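Open day at Zitby

So I finally got to the Zitby open day, after missing the one in July because my car died on the way. It's 2 buses out to Javstead and so worth it! They're teaching robot arms to do kitchen chores, and the teaching is all done by hand: a person takes a gripper in each fist and does the job over and over while it records. I stood at table 4 for ages, the one with the striped placemat and the mugs.

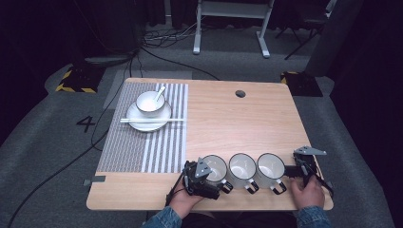 Ulla Westerberg told me the mugs are the easy bit and chopsticks are what make grown adults swear. I believe her. They let visitors have a go, and my hands turned to mush the second I picked the things up (heavier than they look, and you squeeze way too hard at first).

You also lose all sense of where your fingertips are. Mine were hovering over bare wood, wide open, and I kept coming down in the wrong spot.

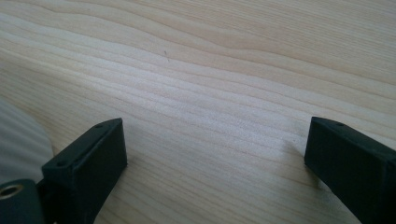
After a few tries I got slower and a lot better. The goal is 900 good runs of setting the table, and they had 492 when I was there, so I guess they'll be busy a while.

My favorite part was getting right up close to a cup, the white kind with the black rim.

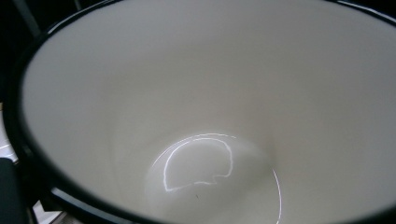
Getting there

Take the Costosar bus and change at Ismail. Bring a snack, the vending machine ate my dollar.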